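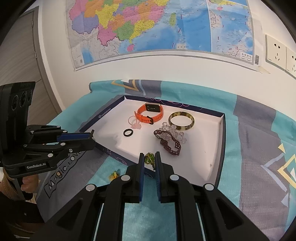

Small green beads on a dark thread, held in a hand-held gripper over a white tray.

Purden rotation

The Purden rotation is a system of circular mating used in small populations of sheep and, less often, goats. A flock is divided into permanent female lines, and the males born in each line are used only on the females of the next line in a fixed order. The system is intended to slow the rise of inbreeding in breeds that have too few animals for ordinary selection programs. It takes its name from the Purden upland sheep, the breed for which the first written rules were drawn up.

Background

In a closed population, every animal is eventually related to every other. The rate at which this happens depends less on the total number of animals than on the number that become parents, and on how evenly offspring are spread among them. A flock of 200 ewes served by one ram in each season will lose genetic variation faster than a smaller flock in which several rams are used equally. Large commercial breeds manage the problem with pedigree software and semen exchange between countries. Owners of rare breeds often have incomplete pedigrees and no stored semen.

Circular mating addresses the second situation. Only the line of each female has to be recorded, and a shepherd can plan the season without calculating relationship coefficients.

Method

The standard form uses 5 lines. Each ewe belongs for life to the line of her mother, and each ram is likewise assigned to the line in which he was born. Rams of line one serve the ewes of line two, rams of line two serve those of line three, and so on until the rams of the last line return to line one. The order is never changed.

At least 2 rams are kept in each line at any time. A ram is normally replaced by a son after two breeding seasons, and the son is taken from a different ewe family than his sire's where records allow. Lines are marked by the color of the ear tag.

When a line has no suitable ram, the rules permit a male from the line before it in the order to serve for one season. Borrowing from the line ahead is not permitted, as it would return daughters' genes to the line of their own sires.

History

The rules were written by Katalin Kerekes and Norbert Farkas, who kept the herd book at the Pomberg breeding station. At the time the breed had been reduced to 35 breeding ewes, nearly all of them descended from rams of a single farm. Kerekes had first proposed an outcross to a lowland breed, but the owners objected that the horn type and fleece would be lost. Farkas then adapted a circular scheme already familiar to poultry breeders.

Gergely Gulyás later extended the system to flocks kept on separate farms, with each farm holding one line and passing rams to its neighbor every March. This version - sometimes called the farm ring - reduced the need for fencing but depended on every owner taking part. The Lazaridis goat project adopted it with four lines in place of five.

Limitations

Hideaki Tamura has argued that the system delays the mating of close relatives without greatly changing the long-term loss of variation, and that minimum-kinship selection performs better wherever full pedigrees exist. Bence Borbély accepted the point but noted that simple rules are more likely to be followed over many generations.

The system also leaves little room for selection on production traits. Rams must be chosen within a line, and the best male of a weak line may be poorer than several rejected from a strong one. Inherited faults already present in the founders are spread to all lines within a few generations.

See also

Effective population size
Herd book
Minimum-kinship selection
Nemano sheep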